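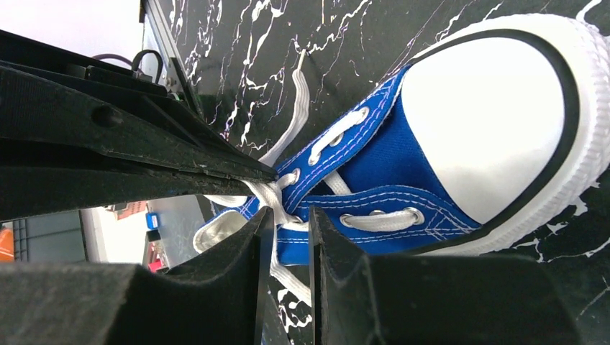 Gudrun Heitmann's comment on the April report was that a knot should not be recorded as "tied" until the shoe has been handled, and that the earlier sheets made no distinction between a knot that had been formed and one that would hold. The comment is accepted. Results for the present period are recorded under the two headings separately, and the April figures have been withdrawn from the summary.

## Progress report: Hosier work package 2, lacing and knot retention

Submitted to: Urkosia, programme office
Prepared by: Till Stöcker
Date: August 27, 2026

### 1. Scope

Work package 2 covers flat laces in low canvas shoes. The shoe used as reference is a blue canvas low-top with a white rubber toe cap, white flat laces and metal eyelets. It is laced criss-cross. Round laces, hook fastenings and boots are outside the package and are dealt with in the Grarex proposal.

### 2. Work completed

Lacing pattern. Criss-cross lacing has been fixed as the standard for all trials. Straight-bar lacing was tried briefly and dropped: it left unequal free ends unless the lace was re-centred at each row, and the extra step made the timings hard to compare.

Free length. Both ends are now measured from the top eyelet before the first crossing of the knot. Where the difference exceeds 8 mm the lace is drawn back through and re-centred. In the previous period this was judged by eye, and part of the spread in loop size can be put down to that.

Knot type. Two knots are in use: the ordinary bow, and the bow with a second turn round the base of the loop. The granny form of the bow is recorded as a fault. It lies along the shoe and can be identified before handling.

Handling test. A tied shoe is lifted by the heel, turned on its side, set down and turned back. The knot is inspected after each cycle and the sequence stops at 21 cycles or at first slip. First slip is defined as visible movement of either lace through the centre of the knot. A loop that merely changes shape is noted but does not end the sequence.

Trial count. The plan called for 300 tied knots by the end of the period. This has been met. The sheets have been checked against the running log and two duplicate entries removed; replacements were tied and logged on the same day.

### 3. Findings

3.1 The second turn improves retention on flat laces. The gain is clearest where the first crossing was left slack. Where the first crossing was drawn down fully before the loops were made, the two knots performed closely enough that the present data do not separate them.

3.2 Tension in the first crossing matters more than loop size. Large loops were expected to work loose sooner. They did catch more often during turning, but a catch usually altered the loop and left the centre where it was.

3.3 Flat laces twist between the top eyelets and the knot. A single half-twist on one side had no measurable effect. Twists on both sides produced a bulkier centre that was harder to draw down. The work instruction now requires the lace to be laid flat at the last eyelet -- this takes around 2 seconds per side.

3.4 Worn aglets did not affect retention. They slowed re-threading considerably, and time lost to them is logged separately so that it does not distort the lacing times.

### 4. Deviations from plan

The humidity series has not been started. The cabinet supplied by Belay was returned with a faulty door seal and no replacement date has been given. Conditioning the laces in closed boxes was considered, but the results could not be compared with the specification, and the series has been moved to the next period.

Spending on consumables is under budget, as laces are lasting longer than assumed. No transfer between headings is requested at this stage.

### 5. Next period

- Repeat the slack-crossing trials with the draw-down force measured at the lace end.
- Tie both knots on laces that have been washed and dried flat.
- Begin the humidity series if the cabinet is available. If it is not, a revised date will be submitted with the next report.
- Issue the work instruction in its amended form, with the separate entries for "formed" and "held".

### 6. Points for decision

Urkosia is asked to confirm whether the granny form should be included as a comparison condition. It is currently excluded. Including it would need a further set of knots and would delay the washed-lace trials -- the handling sequence itself would not change.

Raw sheets and the corrected log are held by Till Stöcker and can be sent on request.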